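**For release Monday, 9 a.m.**

# Wuruvik Women's Volleyball Opens Home Season Against Dankwa

The Wuruvik women's volleyball team will play its first home match of the season on Friday evening, when it receives Dankwa at the Rutis Centre. First serve is at 7 p.m. and doors open one hour before.

Wuruvik comes home with a record of 3 wins and 2 losses, all of them on the road. The last of these matches, in Grokent, went to a fifth set and was lost by the minimum margin of two points. Head coach Gearóid Mac Suibhne said he was satisfied with the level of play, but less with the serve reception.

"We gave away too many easy points in the fourth set, when the match was already in our hands," said Mac Suibhne. "The players know it. We have worked on the first contact every day this week, and I expect to see a calmer team on Friday."

Captain Valentina Leiva continues to lead the team in kills and played every set of the road trip. Middle blocker Dela Yakubu, who missed the matches in Grokent with a sprained ankle, has returned to full practice and is expected to be in the starting lineup. Setter Negin Rostami will start for the sixth consecutive match. 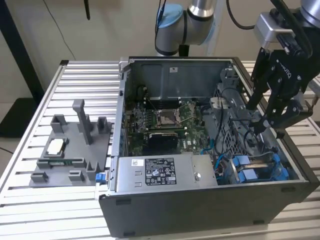 Dankwa arrives undefeated and is known for its tall front row and its hard jump serve. The two teams met last in March, in the semifinal of the regional playoffs, where Dankwa won in four sets before an attendance of 709. For several Wuruvik players it was the final match of their first season at this level.

"We remember that evening very well," said Leiva. "It is early in the season and one match does not decide anything, but to play them at home, with our families in the stands, has another feeling for us."

Tickets are available at the Rutis Centre box office and at the door. Children under 12 enter free of charge when accompanied by an adult. Up to 300 seats in the east stand are reserved for local school and club teams, and coaches who wish to bring a group are asked to write to the club office before Thursday noon. Parking behind the centre is free after 5 p.m.

After Friday the team stays at home for one more weekend, then travels again to Grokent for the return match. The complete schedule can be picked up at the box office.

**Media:** Accreditation requests should be sent to Kwesi Darko, communications manager, Wuruvik Volleyball Club. Mac Suibhne and two players will be available for interviews beside the court, 15 minutes after the end of the match. Photographers are kindly asked not to use flash during play.

-30-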